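Astum Two-Quart Stovetop Kettle: Review

September 2022
By Milan Dijkstra

I boil water five or six times a day. Tea in the morning, coffee by hand after lunch, and broth or noodles at night. My old Jacobs kettle lasted through years of that until the spout hinge gave out in June. The replacement is the Astum two-quart in plain steel, bought for $55 at the Flelside Kitchen Store. I paid for it myself.

I looked at electric kettles first. They are faster, and most of them shut off without being told. But my counter already has enough plugged in, and I have a gas stove that heats well. A cup of water in the microwave works for one person. It doesn't work when four people want tea at the same time.

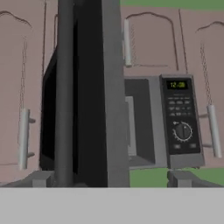
Build and handle

The body is one piece of brushed steel with a wide, flat base. Empty, it feels solid without being heavy. Full, it takes a firm grip, and anyone with sore wrists should try lifting one in the store before buying.

The handle is fixed upright. I prefer this to the folding kind, which always seems to end up leaning over the flame. It has a black silicone sleeve that stays cool on a medium burner. On high, the lower two inches of the handle get too hot to hold, so I keep my hand near the top.

The lid fits tightly. Too tightly for the first week, when I had to hold the body down with a towel to pull it off. It has loosened up and now comes away with a light twist.
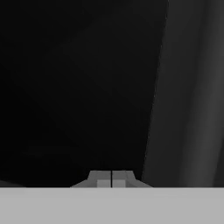 The spout cover opens with a trigger under the handle. The spring is stiff but even, and you can hold it half open for a slow pour. For filter coffee it is still a regular kettle, and the stream is wide. I can get a decent cup out of it. If you are particular about pour-over, buy a gooseneck.

Time to boil

I filled it with 17 ounces of cold tap water and put it on the front right burner at full heat. It whistled in nearly four minutes. A full load takes long enough that I go and do something else.

The whistle is a single high note and carries through two closed doors. I like that. My daughter, who works nights and sleeps in the next room, does not. The whistle part can't be removed, though you can leave the spout cover propped open to keep it quiet.
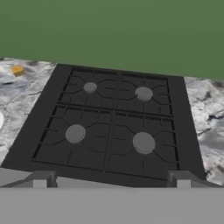 CLEANING

The opening is wide enough for my hand and a sponge. Our water is hard, and by the third week there was a chalky ring at the fill line. Half a cup of white vinegar, topped up with water and left overnight, took it off. The outside shows every fingerprint and every splash of oil from the next pan over. A damp cloth and a dry one will handle it.

The booklet says not to use the dishwasher. I haven't.

What else I considered

The Trudon 452 costs less and holds the same amount. The one I handled in the store had a thin lid knob and a welded spout with a rough seam inside, right where scale would collect.

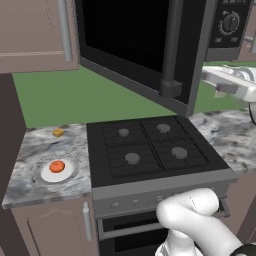
It does have a quieter whistle, and the base is a little narrower, so it may suit a small burner better. On mine the Astum covers the flame completely on medium, with nothing licking up the sides. On the smallest burner it sits steady but takes forever.

I would buy the Astum again. The price is fair, the trigger is good, and the only thing I would change is the lower part of the handle. Replacement lids are sold separately. I asked at the counter about spare spout springs, and they didn't carry any.

Rating: 4 out of 5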